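Recording Demonstrations by Hand with the Ostar Gripper

6 min read

These steps cover one recording session with a hand-held Ostar gripper and the Lotgate recorder. They assume the gripper is charged and paired. If you drive the arm remotely with Vuvach instead, skip to the last step, since the export is the same.

1. Set the start pose. Pick a spot you can return to every time and mark it with tape. Hold the gripper still there for 3 seconds before each take. Lotgate uses the pause to find its position.

2. Check the fingers. Open and close them fully and watch the width reading. It should go back to the same value each time. If it drifts, run the zero command again.

3. Do a mapping pass. Before any takes, walk the gripper slowly through the whole work area, including up toward the ceiling and down toward the floor. Keep other people out of the middle of the space while you do this. Someone standing off to the side is fine.

4. Record the task. Move at the speed you want the robot to move. Close the fingers all the way on the object, wait a beat, then lift. If you fumble, finish the motion, stop the take, and mark it bad. Don't trim it by hand.

5. Vary the takes. Shift the object a little after each one, and change your approach angle every few takes. We aim for 300 good takes per task. Our largest set so far, recorded in March, has 759, and the last part of it made little difference to the trained policy.

6. Review before you pack up. Play back every take at double speed. Tracking loss shows up as a jump in the path line. Blank walls are the usual cause, and brick or anything else with texture gives the tracker more to hold on to.

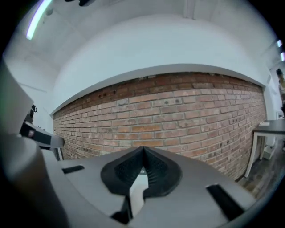 If more than 6 takes in a row lose tracking, delete the map and repeat step 3. Turning on more lights also helps, but do it before the new map is made.

7. Export. Run the export in Lotgate and choose "relative motion" unless your arm is mounted at a fixed, measured height. Copy the log file along with the takes.

14 shares | 3 comments

Contact | © 2026 Evangelista Robotics Notes | Back to top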